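I picked paint colours for my project because my nan's spare room has been three different greens and she hated every one of them. The question was simple enough: does a wall colour change how well people think they'd sleep in a room? I sent a survey round college and the village of Nidham and got 64 replies, nearly all of them from people with strong views on magnolia!

Most people wanted blue or off-white by the bed. Green split everybody. Elsie Bunting wrote half a page about a boarding house in March that put her off it for life.

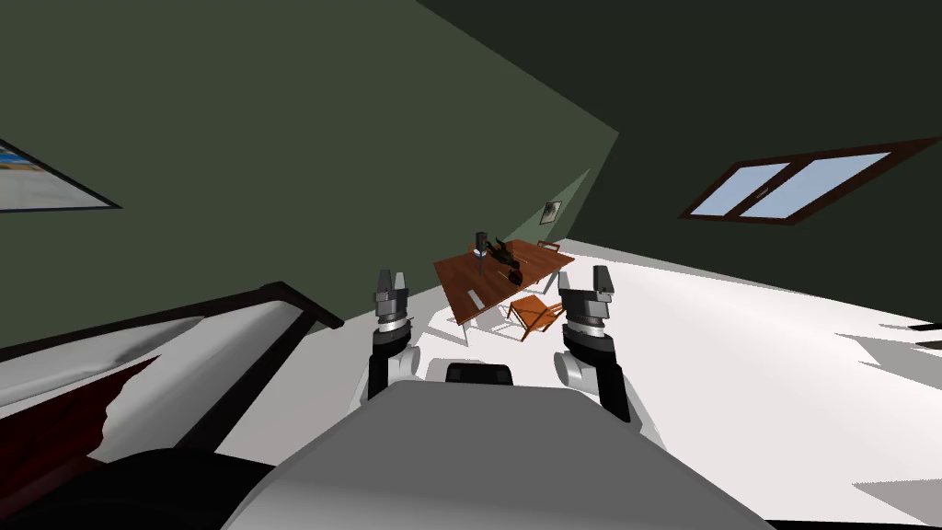
*Fig. 1: Bedroom with green walls, white floor and white bedding*

I asked about light as well – which window, which bulb, curtains or blinds – and that was a mistake, as the answers were all over the place and I couldn't fit them in one chart. Dark olive did worst of all the greens. "Like sleeping in a pond," said Clive Sowerby, and he got 6 people agreeing with him in the comments box. 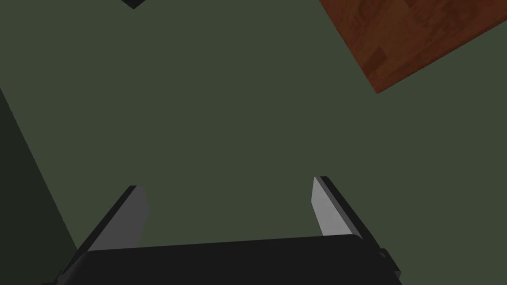

## Floors and furniture

Wood came up so often that I added 2 extra questions halfway through (my tutor wasn't thrilled).
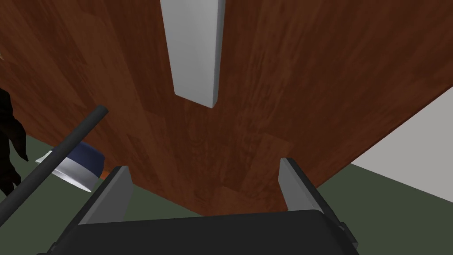

My survey asked people to choose between pale wood and dark wood to go with a green wall. Dark won easily, mainly with the over-fifties. I think the reddish-brown sort with streaky grain and visible seams is what they had in mind, going by the comments about "proper old boards". Terence Inskip wanted neither and asked for carpet. I've put him under Other.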